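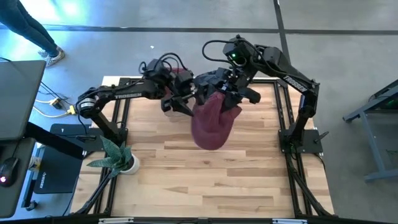
Caps and beanies: one bin or two?

elsie_cropper
Posted 26/03/2021
We have 11 hats for a family of four and they all live in a heap by the back door. I'd like to put the winter ones away until the fall. Do you store knit hats together with baseball caps, or keep them apart? My Eltness beanie came out of the closet last year with a crease across the front that took weeks to go away. 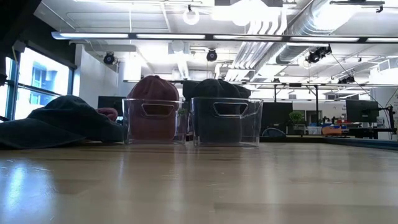 Bouchra_AB
Apart, always. Knit hats can be folded once and laid flat, but a cap loses its shape if anything heavy sits on it. I use clear bins so the kids can find their own. Don't buy them too shallow, though. With a cap in each bin like these, the crown comes up over the rim, and then you can't stack anything on top. My deeper ones cost 2 dollars more and were worth it.

pkyriakidis
I don't agree that they have to be apart. I've kept both kinds in one Sternora trunk for years. Caps go at the bottom, nested one inside the next with the brims all facing the same way, and
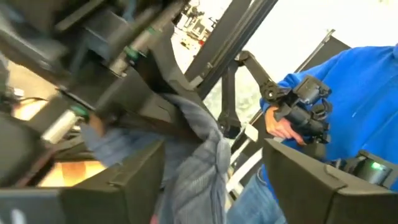
the beanies go on top, where they weigh next to nothing. No creases so far. The nesting is what matters – if you fold the back of a cap in, you get a dent.

Bouchra_AB
Nesting is fine if they're clean. If one has sweat in the band, the others will smell of it by June.

elsie_cropper
How do you wash them first? The label on mine just says hand wash.

cherrymae_b
What I do with knits:

1. Soak in cool water with a little wool soap for 17 minutes. Ten is probably fine too.

2. Press the water out in a towel. No wringing.

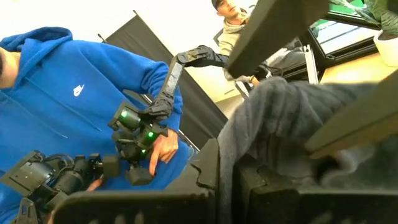 3. Dry flat, away from the heater.

4. Wait a full day before it goes in a bin.

pkyriakidis
I'd skip the soak for acrylic. Mine goes in the machine on cold.

cherrymae_b
Mine pilled when I did that – but it was a cheap one.

elsie_cropper
Thanks, all. I'm going with two deep bins and a soak for the beanie.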